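Right, thread time. I said I'd write up the Great Bedroom Laundry Situation and a few of you held me to it, so get a cuppa, it's a long one.

Background for the new people: I moved into the place in Westau last September and the bedroom has been the dumping ground ever since. Clean washing goes in, nothing comes out. I've been getting dressed from a pile for months like a teenager.

The pile had its own geography. Undies to the north, jumpers in the middle, and a southern region of single socks I was scared of. Every night it went from the bed to the chair and every morning it went from the chair back to the bed.

What tipped me over was having a work thing in Forkby and finding my one decent blue top at the very bottom, folded into the shape of a dinner roll. I wore a cardigan over it. In a heated room. For four hours.

So, the plan. Everything off the bed, sheet pulled flat, and then one piece at a time goes down in the middle and gets folded properly before the next one is allowed out of the basket. That's it, that's the whole system.

I know the bed is a controversial folding surface. My mum is a kitchen table woman and will not be moved. But my table is 1191 mm long (I measured it for a tablecloth I never bought) and you can't lay a big shirt out on it without a sleeve ending up in the fruit bowl.

Bed it is, then. Cream sheet, big flat space, you can see every crease you're making. Exhibit A:
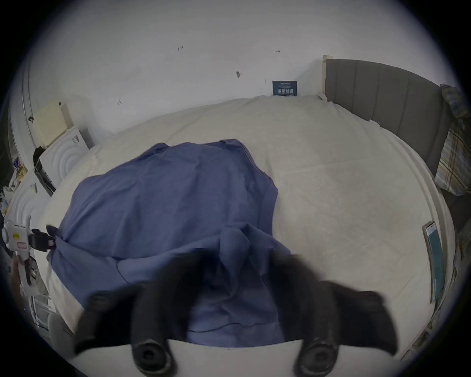
Blue one versus me. The blue one is ahead on points.

A few of you will be itching to tell me the top half is fine and the bottom half is a disaster. Yep! I can see it. Stuff like this always bunches up at one end the second you look away from it.

My method, for anybody who wants it. Lay it face down. Smooth from the middle out to the sides with flat hands (don't tug, tugging gives you a diagonal that never goes away). Then one side in, sleeve back down along itself, other side in, and fold up from the bottom in thirds.

If some of it is hanging over the side of the mattress, haul it all back up before you start. The weight drags the whole thing crooked and you end up with a parallelogram. I have a drawer full of parallelograms, I speak from experience.

Several people asked about buttons. Do up the top one, the middle one and the one near the bottom. Doing all of them is for people with more morning than I've got.

Johannes Baloyi asked if I iron. Johannes, I love you, no. I own an iron. It lives in a box marked KITCHEN MISC and I think it's happier there.

Also yes, the phone lives on the bed while I do this. Timer and podcast duty. I give myself 60 minutes and when it goes off I'm allowed to stop, even if there's a jumper halfway through being folded. Knowing there's an end to it is the only thing that gets me started.

The headboard gets a lot of questions every time it turns up on here, so let me deal with it. Grey, padded, the vertical channel kind. It came from the Prestton shop out past the ring road and I paid 1566 for the bed and headboard together, which made me feel quite ill at the time.

Would I buy it again? Mostly. It's lovely to lean on with a book. The channels do collect fluff though, and you need the skinny vacuum attachment to get it out. I go down each groove once a fortnight, or let's say once a month, or let's say when visitors are coming.

The light wood next to the grey is what sold me. I nearly got the all-grey one and I'm so glad I didn't, the room would've felt like a dentist's waiting area.

The plaid I'm still deciding on. Muted beige and olive and blue checks. Some days I think it's cosy and some days I think it belongs in a caravan. My sister says caravan is a compliment.

OK now the bit I've been putting off, which is the wall. The wall is white. Very white, very plain, and I've been promising to put something up on it since I got the keys.

I've had so many suggestions. Shelf! Mirror! Giant print! One of you said a tapestry and I did think about that one for a whole evening.

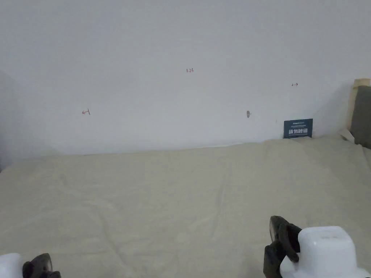

My favourite option at the moment is a long narrow picture ledge, the kind you just lean things on, because then I can change my mind every second weekend without getting the drill out. Light wood to go with the bed. Menon do one in a nice pale colour but it's always out of stock in the size I want.

The other contender is doing nothing. Hear me out. When you wake up in a small room, a blank wall is restful. There's nothing up there needing to be dusted or straightened. My last flat had a gallery wall and I spent two years nudging the same frame a centimetre to the left.

If I do put a ledge up I want it high enough that I don't clonk my head sitting up in bed. I've been sitting there holding a cereal box against the wall at different heights to get the feel of it. Scientific.

And what about colour? I had a sage green phase. I had a terracotta phase, brief, blame the internet. I've come back round to white every time. It goes with everything and I already know how to touch it up.

Back to the washing. The folding rule has held up for a few weeks now and I've learned some things about myself, chiefly that I own far too many blue clothes. I didn't do it on purpose. I walk into a shop, I black out, I come home with something blue.

I've also stopped doing one monster load on the weekend. Two little ones during the week, folded the same evening before tea. Smaller pile, less dread. I put it off much less when I can see the bottom of the basket from the start.

Things I still haven't solved: fitted sheets (I roll them into a ball and shut the cupboard fast), hoodies (where does the hood GO), and those stretchy tops with the hanger loops that flop out of the neck all day. I've started snipping the loops off and I feel powerful.

Somebody said to put a towel down first so the clothes don't slide around on the sheet. Tried it, liked it for heavy stuff like jeans, found it annoying for shirts because the towel bunches up along with the shirt and then you're smoothing two things.

And to the person who asked why I don't pay for a wash and fold service: the one near me wants almost 2000 for the year on their regular plan. For that money the clothes can fold themselves and call me a taxi.

Next job is the wardrobe, which has one rail, one shelf, and a door that swings open by itself at night to keep me humble. Shelf dividers, yes or no? I need opinions from people who've lived with them for longer than a week.

Replies are open. Hoodie people, I want to hear from you first. I've got three of them in the basket and the kettle's on.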